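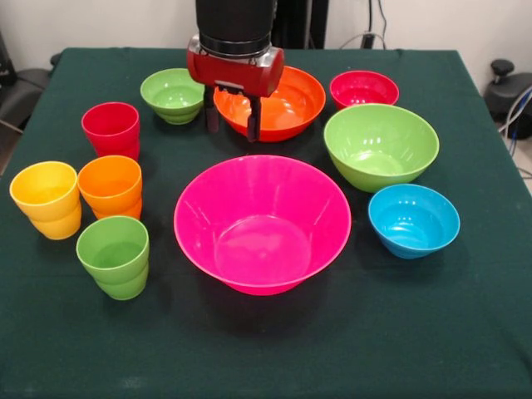
How Does a Town Make a New Rule?

Have you ever walked past a sign that says "No Skateboards" or "Park Closes at Dusk" and wondered who decided that? Somebody had to think of it, somebody had to write it down, and a group of people had to raise their hands and say yes. Grown-ups call a rule like this an ordinance (say it OR-dih-nunce). It's a long word for a pretty simple thing: a law that belongs to one town or city and stops at the town line.

Let's follow one from start to finish. We'll go to Fikcombe, a town of 3,000 people with a river, two bridges and a great many chickens. Well, it has a great many chickens now! A while back, keeping chickens in your yard was against the rules in Fikcombe, and the story of how that changed is a good way to see how the whole business works.

It begins with somebody asking

Geum-ok Han lived on Boström Street and wanted four hens. She read the town's rules, which anyone is allowed to do, and found an old one that said no farm animals on any street with sidewalks. Boström Street had sidewalks. So she wrote a letter to the town council.

The council is a small group of people chosen by the voters to make decisions for the town. Each of them is called a councilor. In some places they are called council members, or aldermen, or selectmen, which can be confusing if you move around a lot, but the job is much the same.

Geum-ok also carried a petition from door to door. A petition is a page that says what you want, with plenty of room underneath for people who agree to sign their names. By June she had 762 signatures, and her shoes were about worn through.

Then somebody writes it down

A councilor named Sverre Björklund read the petition and said he would like to help. But he couldn't just announce "Chickens are fine!" and go home to supper. A law has to be written very carefully, so that everybody who reads it understands it the same way.

That job went to the town attorney, Drahomíra Polák. An attorney is a lawyer, and a town attorney is the lawyer who works for the town. She had to think of all kinds of questions. How many hens? Are roosters allowed? (Roosters like to start singing at four in the morning, and they don't care that you have school.) How far should a coop be from the house next door? What happens if a person breaks the rule?

Her first try was called a draft. You've probably written drafts yourself, for a book report or a story, and crossed things out and started again. Lawyers do exactly the same.

Sometimes, while a draft is being worked on, a council will press a sort of pause button and say that no one may start doing the new thing until the rule is ready. That pause has a name too: a moratorium. Fikcombe didn't need one, as the old rule was still in place, but the nearby town of Mevudham once had one on building new parking lots.

Next, everybody gets a turn to talk

Before the council could vote, it held a public hearing. This is a meeting where people who live in the town can stand up and say what they think, even if they are nervous, and even if they are ten years old. At many hearings each speaker gets a few minutes and then a bell or a light tells them to stop.

The Fikcombe hearing started at 7 p.m. and 69 people came. Alvar Løken spoke against the idea. He worried about the smell, and about foxes coming up from the river, and those were fair things to worry about. Geum-ok spoke for it. A girl from the elementary school wanted to know if ducks counted as chickens, and Ms. Polák wrote that down and added a line about ducks to the next draft.

Listening is a big part of the job of a councilor. Some came in thinking one thing and went home thinking another, and the draft changed because of Mr. Løken, too. Coops had to be farther from the fence than before, and they had to be shut up tight at night.

At last, the vote

The council president, Siv Engström, read the new ordinance out loud at one meeting and again at the next. Many towns do this so that no rule gets hurried through before people have heard of it. Then she called the names one by one, and each councilor answered yes or no. There were five yes votes and 2 no votes, so the ordinance passed.

It didn't start that very night. Thirty days had to go by first, which gave Geum-ok time to finish building her coop.

Can kids help make rules?

You can't vote until you're 18, but you can do quite a lot before then. You can write a letter to your council. You can go to a meeting with a grown-up and listen, or speak at a hearing if your town allows it. You can also ask at the town hall or the library to see your own town's ordinances. Try looking up the ones about bicycles, or snowballs, or how late the playground stays open, and see if there's one you would change.

Words to remember

Ordinance: a law made by a town or city.
Council: the group chosen by voters to make a town's decisions.
Petition: a request signed by people who agree with it.
Draft: an early version of something written.
Moratorium: a pause on doing something.
Public hearing: a meeting where people can tell the council what they think.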